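3.2 Why people buy small handmade things

In this part of the project I studied how the market in Lorkport changed after the new road to Drurdale was opened. Before the road, most of the sellers lived in the town. Now many of them come in the morning from the villages and go back at 4 p.m.

I gave a paper form to visitors in February and received 325 answers. The form had six questions. The most important one was how much the person spent and on what kind of goods. Food was the first, as I expected. The second was jewelry, which I did not expect, because my teacher Ornella Ferraro told me that clothes were always second in her time. 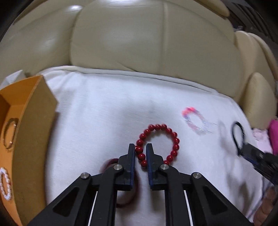
Figure 4. Red beaded bracelet on a white cloth, with other bracelets.

The sellers pay 50 for one table per month, and the price is the same for all kinds of goods. A seller of bracelets needs less space than a seller of vegetables, so two families from Barrios share one table and divide the payment. The vegetable sellers consider this not fair, and three of them wrote it on the form although there was no question on it.

I compared my results with the older report on Kakness, where 537 visitors were asked. The town has 2,000 inhabitants and no road of this type. There, jewelry was only in fifth place. The two forms did not use the same words for the goods, so the comparison is weak in this point.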